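**Small drawers that stick: what I do before I take out the plane**

In my kitchen there are many small boxes with one drawer, for tea, for string, for batteries. They are made of solid wood and each October, when the heating starts, one or two of them begin to behave differently. In wet months they stick, in dry months they rattle. I wrote down my way of working with them, as readers of the Ernel pages asked for it after the last number.

First, empty the drawer and pull it completely out. Look at the bottom edges of the sides. If there is a shiny place, the wood rubs there. Mark it with a soft pencil.

Rub the marked place with the end of a plain white candle, five strokes and no more. Push the drawer in and out, then wipe off the crumbs of wax. Do not use cooking oil. It goes sticky after some weeks and it catches dust, and I had to clean one whole tea box with spirit for this mistake.

If wax does not help, take fine sandpaper around a flat block and go along the grain. Try the drawer often. What you have sanded away you cannot put back.

For a drawer that is too loose, glue a thin strip of felt inside the box, low on each side wall. Gallero sells it in rolls of 25 mm, and I cut it in half lengthwise with a sharp knife and a steel ruler.

Handles: a bar handle on two posts is better for a small drawer than a single knob, in my opinion, as you can pull with two fingers and the drawer comes straight. Tighten the screws by hand only. When the screw turns without end, put a matchstick with a drop of wood glue in the hole, wait one night, and screw again.
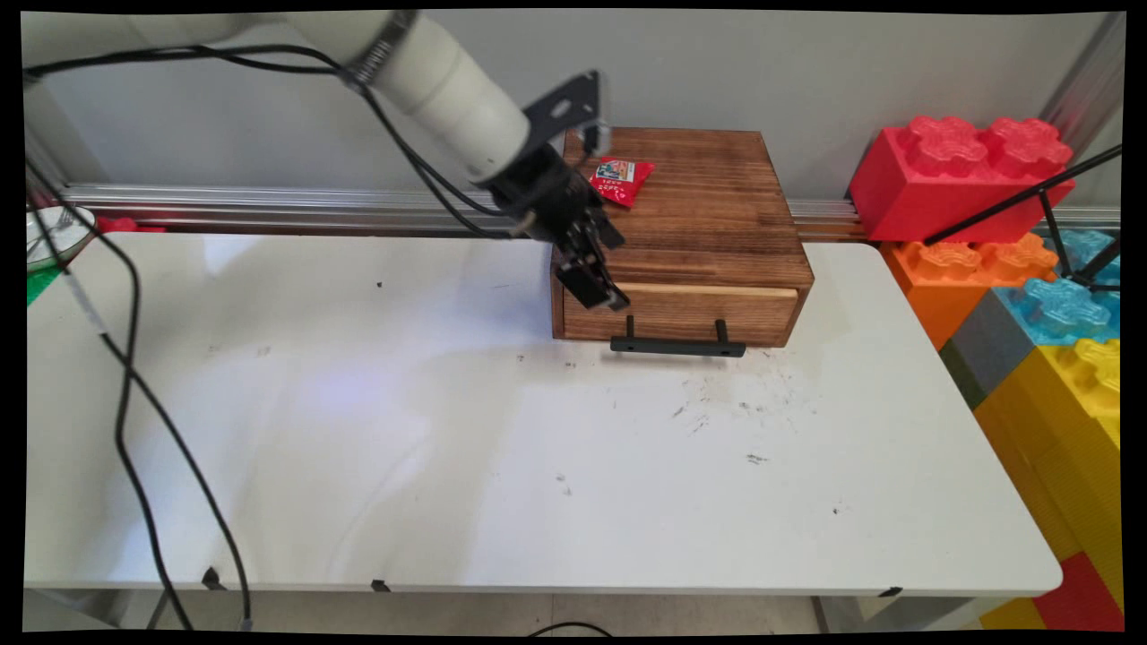 Prirnuletti Household Leaves, No. 990, page 5

A flame-stained box with dark grain forgives a lot, but the upper edge of the drawer front is often left pale, without finish. I leave it so. If it disturbs you, colour it with a little stain on a cotton bud, and put masking tape on the front first. Two thin coats are better than one thick.

Do not keep food packets on top of the box when you stain or wax. Even a small one can leave a ring or stick to the finish.

For a white folding table, dark scuffs go away with a damp cloth and baking soda, rubbed gently in circles. Rinse and dry it. For the marks that stay I use the Sitthichai sponge, the soft side.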